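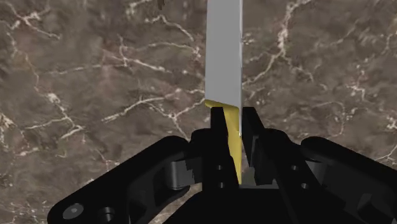 Polat knife handling set – read me first

I put Polat together in April as the sharp-things part of Trernar. It holds 3,805 simulated episodes, and 80 of them are kept back for testing, so please don't train on those!

House rules (they started life at Markis and I've trimmed them a bit):

Grip by the handle, never the blade.
Carry with the point down over the counter.
Stay 5 cm clear of bottles and anything else that tips over.
Stop before you let go, then open the fingers slowly.

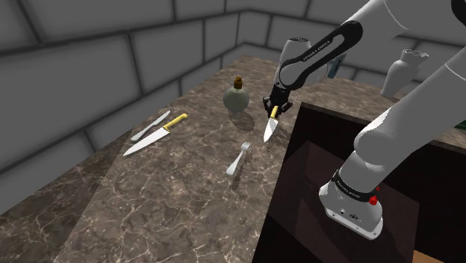
Paring knife held point down between the bottle and the fork.

If an episode breaks a rule I leave it in and set rule_break to 1 – handy if you're building a checker. Version 13 of the labels is the one to use.

These are my working rules for simulation and they aren't a safety standard, so do your own risk check before trying any of it on a real arm. Fliten loader notes are in the docs folder.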